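Vevero Home Notes
Workshop and garage

Saving screws, parts and your patience when you take things apart

Most repairs go wrong at the bench, long before anyone gets to the broken part. A screw rolls under the cabinet, two plugs look the same, and the cover goes back on with a gap. These are the habits we use for radios, lamps, sewing machines, old computers and small kitchen appliances.

Before you start

Unplug it. Pulling the plug beats using the switch on the power strip. Leave microwaves and old tube televisions to a repair shop, as they can hold a charge long after they are unplugged.

Lay down a light-colored towel or an old pillowcase. Small screws stop where they land and dark ones show up against it.

Take a photo before you remove anything, then another each time a layer comes off. Put a coin or a ruler in the shot if size matters. Haruna Noguchi, who sent in several of these tips, numbers her stages with a grease pencil on masking tape and sticks the tape to the part itself.

Screws

An egg carton is still the best free sorter. Work left to right, one cup for each step, and go backward when you put things together. For a long job, push the screws through a piece of cardboard with a rough outline of the cover drawn on it.

Starting a screw in plastic: turn it backward until you feel it drop into the old thread, then tighten. It will strip if you force a new thread.

Stuck screw: press a wide rubber band over the head and try again with the right size driver.

Old computers

Dust is the usual trouble. Take the case outside, stand it upright and use short bursts of canned air. Hold fan blades still with a finger while you blow. Touch bare metal on the case before you handle a board or a memory stick.

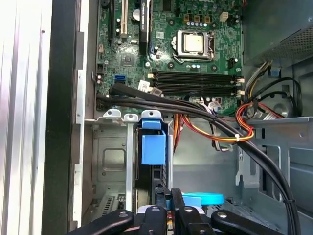
An open tower, with the round coin battery in its holder on the board.

If the clock resets every time the computer is unplugged, change the coin battery. Most desktops take a CR2032, but read the number on the old one. Note which side faces up. Memory goes in with the notch lined up, pressed down evenly until the latches close.

Getting tools off the bench

Setsuko Ueda wrote in August to ask how to keep a small bench clear. Our answer is to use the wall. Hang what you reach for daily between waist and eye level, and put everything else in drawers.

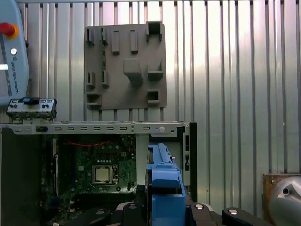 Reading time: 3 minutes

On metal siding, find the framing behind it and fasten there. Screws into thin sheet alone will work loose. Use screws with a rubber washer if the other side faces the weather.

On drywall, screw a board across the studs first and hang hooks from that. You can then move hooks without patching holes.

Trace around each tool with a marker. You will see what is missing before you close up for the night.

Jar lids screwed to the underside of a shelf hold jars of washers and wire nuts. Use two screws per lid or the lid will spin.

Cleaning up

Run a magnet wrapped in a plastic bag over the floor. Turn the bag inside out over a jar and the bits drop in.

Put used coin batteries in a jar with tape over both sides, out of reach of children, until you can take them to a drop-off.

Next on this page: sharpening garden shears.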